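Workshop Diary of the Two-Arm Build
Plistundale Shared Workshop, Bay 3
Entry for Aug 25, 2025
Kept by Mekdes Feyisa

The bay was opened at the usual hour and the key was signed out under my name. Hazel Pruitt joined me before noon and remained until the bay was closed. The supply was switched on with both arms in the folded position, and the controller reported no faults at startup. The run counter stood at 2143.

The first matter was the cable routing, which has been under review since July. In the earlier arrangement the cables were tied tightly at the wrist, and two connectors failed as a result. It was decided at that time that each cable should be given free length at the wrist and should be fixed only along the links. I checked the ties on both arms by hand and replaced one on the left. Hazel asked that the spare ties be kept in the Tekleab tin in future and no longer on the windowsill. I have agreed to this.

The second matter was the handling of soft and irregular items. Our earlier trials used wooden blocks, and I had come to regard the results as too favorable.

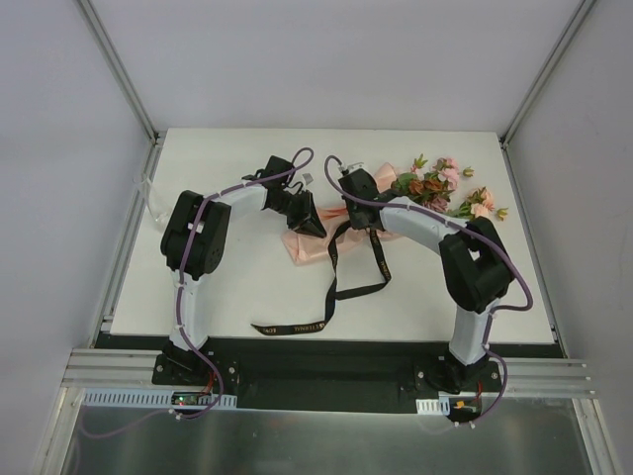
The grip force setting has been a point of disagreement between Hazel and me for several weeks. She prefers a low value for all items, and I have argued for a separate value for each. The wrapped bouquet is a fair test of both positions. The right gripper must close over the stems, near the ribbon, where the bundle is gathered and firm, while the left works at the peach paper, which creases at very little pressure. A single value does not serve both places well. I have therefore entered separate values for the two sides in the Wokilon settings file, and Hazel has initialed the change with the remark that she wishes to see it again after 100 further runs.

A delay followed while the left shoulder joint was examined. A faint click had been noted in the previous entry. The cover screws were tightened in order, the joint was moved slowly through its range with the power off, and the click was not heard again. I do not consider the question settled. The replacement bearing ordered from Hultoteck has not arrived, and I have written to them a second time.

Hazel used the interval to rewrite the start positions. Her view is that the arms should begin farther from the middle of the table, so that cloth and paper may be laid out by hand without reaching under a gripper. The new positions were loaded after lunch. 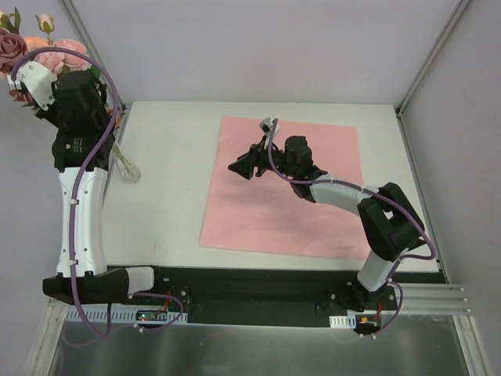
Each position was then checked at reduced speed, with one of us at the stop switch throughout. The right elbow passed closer to its limit than I would like, and the limit was brought in by 3 degrees. Hazel recorded the old and new values on the card taped inside the cupboard door. I have copied them into the back of this book.

By the end of the session the file for the day had reached 316 entries, including those made during the joint inspection. These last should be marked and set apart before anyone works from the file. I began this task and did not complete it.

The following items are carried forward:
Marking of the inspection entries (Feyisa)
Second reading of the settings file (Pruitt)
Bearing, left shoulder, awaiting reply from Hultoteck
New label for the stop switch

The arms were folded, the supply was switched off, and the key was returned at the close of the session.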